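Talham Neighbors Help Board > Food & Kitchen

How do I keep a lot of green grapes nice for a week?

Print this page | E-mail to a friend

Last updated February 18, 2020

Asked by Jeanine Postma

Hi all, I need some grape help! My sister's anniversary lunch is coming up and I said I'd do the fruit and cheese table, which was fine when it was a dozen people and is now 54. The produce place in Deltside will give me a good price on green seedless if I take around 30 pounds at once, but I have to pick them up on a Saturday and the lunch isn't until the Saturday after. So that's a whole week of me babysitting grapes.

My questions are really these. Do I wash them the day I get them or wait? My mother always washed everything the second it came in the door and I grew up thinking that was the law. Should they come out of the plastic bags? I have one regular fridge and an old one in the garage that runs pretty cold (I've had lettuce freeze on the bottom shelf). And is there a way to make them look good on the table for an afternoon without them going all sad and wrinkly? I was picturing something a bit farm stand, wood and leaves and so on, not my big glass bowl again.

Last time I did this I had maybe a quarter as many and the ones at the bottom of the bowl were brown and sticky by the time people got to them. I would love to not do that again.

Thanks in advance!!
Jeanine

Ingrid Abernathy answered
(marked helpful by the person who asked)

A week is very doable, Jeanine. Grapes are one of the easier fruits to hold as long as they were in good shape when you bought them, so do your fussing at the store. Pick up a bunch by the stem and give it a tiny shake. If berries rain down, put it back. You want stems that are green and bendy. Brown brittle stems mean they've been sitting around already and you won't get another week out of them. That dusty whitish film on the skin is fine, by the way, it's natural and it helps them keep.

Do NOT wash them on day one. I'm sorry to contradict your mother! Mine did it too. Water gets in where the berry meets the stem and that's where the mold starts. What I do is go through each bunch when I get home, snip out anything split or soft, and put them back in the vented bags they came in. Those holes are there on purpose. If yours come loose in a box, use a shallow container with a paper towel on the bottom and a lid left cracked. Don't stack them deep. I'd say two layers at the most, the weight is what gave you the sticky brown ones.

Your garage fridge sounds perfect except for that bottom shelf. Stay off it, and keep the grapes away from the back wall too. Also away from onions. I put a tray next to a cut onion once and we all ate onion grapes for a week.

Then the morning of, or the night before if your morning is going to be crazy, rinse them in cold water in a colander and spread them out on dish towels until they're properly dry. Allow more time than you think, with that many you'll have towels on every surface in the house. Snip into little clusters while they're drying so people can grab one and go. I can't stress the little clusters enough -- if you put out whole bunches, everyone stands there tugging and you end up with naked stems all over the table.

For the look of it, shallow wooden crates are so pretty, and a few big green leaves do most of the work for you.

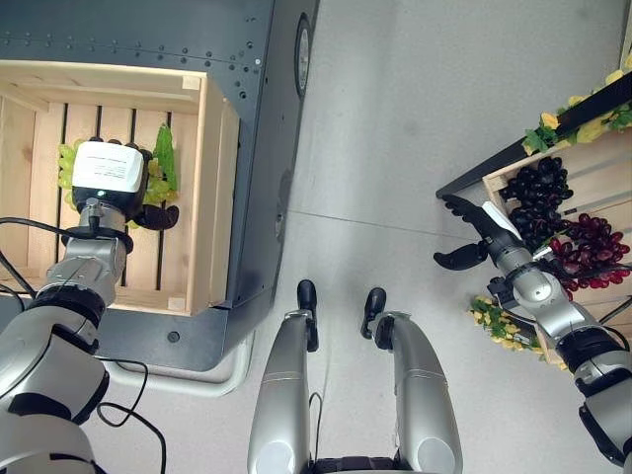

Green grapes in a slatted pine crate, with something leafy beside them.

I'd line whatever you use with parchment if you don't know where it's been. Craft store crates sometimes have a stain or varnish on them that I wouldn't want touching food, and the rough ones have splinters. Sand the edges, wipe it down, let it dry, and cut the parchment a bit smaller than the base so it doesn't show. For leaves, please use something you'd eat anyway. Romaine is good, or clean grape leaves if you know somebody with a vine that hasn't been sprayed. Not everything in the yard is safe to put next to food, and lily of the valley in particular should stay in the flower bed.

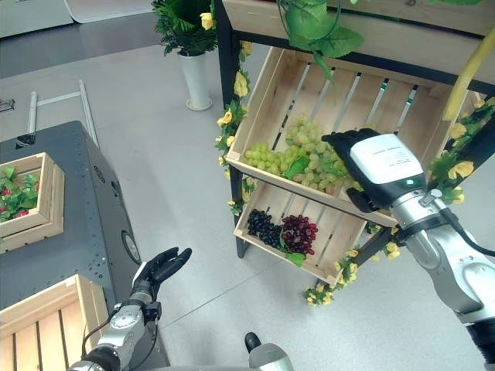
The other thing is don't put it all out at once! I'd start with a third of them and keep the rest cold, then top up when the table looks picked over. Food safety people like 2 hours as the limit for cut fruit sitting out. Whole grapes are more forgiving than melon, but they do go limp in a warm room, and a cold refill perks the whole table up. Tilting the crates forward a little helps too. I fold a dish towel and tuck it under the back edge.

If there are going to be little ones at the lunch, put out a separate small dish of grapes cut in quarters the long way. Whole grapes are a real choking risk for the under-fives and it takes a minute to do.

Let us know how it goes, and happy anniversary to your sister!

Wouter Stevens answered

Freeze what's left. Wash, dry, off the stem, flat on a cookie sheet, then into a bag. My kids eat them like candy (the big kids). Don't try thawing them, they turn to mush.

Also 30 pounds is a lot of grapes for 54 people if there's cheese and a lunch. I'd get 13 or so and spend the rest on crackers.

Khoa Doãn answered

I just keep them in the bag in the crisper, never had a problem. Last April I had some in there a good two weeks and they were OK, a bit soft. For a party I'd mix in some red ones, all green looks kind of plain to me. But I'm not much of a decorator so go with Ingrid on that part.

Related questions

How early can I cut a cheese board?
Getting a musty smell out of an old garage fridge
Which leaves are safe to use on a buffet table?
Sanding and sealing a wooden crate for kitchen use
Too many grapes: is jelly worth the trouble?

Print this page | E-mail to a friend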